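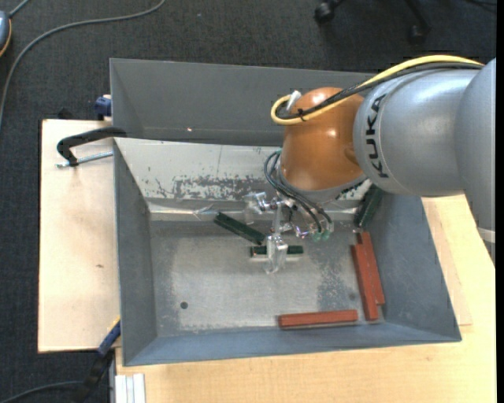

4. Setting up storage locations

Before Kulten can track stock, every place where stock is kept must exist as a location record. This section covers creating the records, printing labels, and carrying out the first count. Complete section 3 (Users and permissions) before you begin. You need the Site Manager role for all steps except the count itself.

4.1 How locations are arranged

Kulten uses four levels: site, zone, rack, and bin. Stock can be held at bin level only. The upper levels exist for reporting and for sorting pick lists.

A bin in Kulten is any container or space with its own label. It may be a metal bin, a carton, a shelf position, or a marked area of floor. The program does not distinguish between them unless a bin type is set (see 4.3).

Note: Zones cannot be moved from one site to another after stock has been booked into them. Check the zone list on paper first.

4.2 Creating a site and its zones

1. Open Setup > Locations.
2. Select New Site. Enter a site name and a short code of up to four letters. The demonstration database uses the site Flurkotton with the code FLUR.
3. Set the time zone. Overnight jobs run at 2:00 a.m. local time for the site.
4. Select Save. The site appears in the left panel with a gray marker, which turns green when the first bin is added.
5. Select the site, then Add Zone. Repeat for each zone.
6. For each zone, choose a pick order: Ascending, Descending, or Serpentine. Serpentine reverses the direction in every other aisle.

Zone codes are not case sensitive. Do not use the letters I or O in a zone code; the scanner font renders them almost the same as the digits one and zero.

4.3 Bin types

A bin type holds the inside dimensions, the weight limit, and the mixing rule for a group of bins. Set the types before creating the bins. Changing a type later updates every bin assigned to it, including bins that hold stock.

1. Open Setup > Bin Types and select New.
2. Enter a name. Names are printed on the label, so keep them under 20 characters.
3. Enter length, width, and height as measured on the inside. For a bin with sloping sides, measure at the base.
4. Enter the weight limit from the maker's plate or data sheet. Leave the field blank if no limit is known. Do not enter zero — Kulten treats zero as a real limit and rejects every put-away.
5. Choose a mixing rule:
Single item: one part number at a time.
Single lot: one part number, one lot.
Open: any combination.
6. Select Save.

Caution: The weight limit in Kulten is a stock control. It does not replace the posted load rating of a rack or floor. Where the two differ, apply the lower figure.

4.4 Creating bins

Bins can be added one at a time or by import. Use import for anything larger than a single rack.

To add one bin:

1. Select the rack in the left panel, then Add Bin.
2. Enter the position code and choose a bin type.
3. Select Save.

To import:

1. Select Import > Download Template.
2. Fill in one row per bin. Site, zone, and rack must match existing records exactly, including leading zeros.
3. Save the file as CSV with UTF-8 encoding.
4. Select Import > Check File. Errors are listed by row. Nothing is written to the database at this stage.
5. Correct the file and check it again until the list is clear, then select Commit.

The import limit is 2,000 rows per file. Longer lists must be split. If Desosbridge is connected to your accounting package, pause it first under Setup > Connections. An import that runs during a sync is rolled back in full, and the log shows error L-LOCK.

4.5 Printing and fixing labels

1. Load label stock and run the printer's own calibration. Templates are supplied for plain rolls and for Cherkaoui perforated stock.
2. In Kulten, select the zone or rack to be printed, then Print Labels.
3. Print a single test label and scan it. The scanner should show the full location path.
4. Print the remainder.
5. Wipe each surface clean of dust and oil and let it dry before applying the label.
6. Place the label on the face toward the aisle, with the bar code horizontal.

Do not fold a label over a raised edge or rim. A bent code may scan at first and fail as the adhesive lifts. Where there is no flat face wide enough, use a hanging tag.

Note: Reprinting a label does not cancel the earlier one. Remove old labels by hand.

4.6 First count

Carry out the first count with receiving and shipping closed at the site.

1. Open Counts > New and choose Opening Count.
2. Select the zones to include. Each zone becomes a separate count sheet.
3. Assign the sheets to users. A sheet can be open on one scanner only.
4. Scan the bin label, then the part, then enter the quantity. Scan an empty bin and select Confirm Empty — a bin left unscanned keeps the sheet open.
5. When all sheets show Complete, select Review. Rows above the weight limit or in breach of the mixing rule are shown in amber.
6. Resolve the amber rows, then select Post.

Posting an opening count cannot be undone. Later corrections are made as adjustments; see section 7.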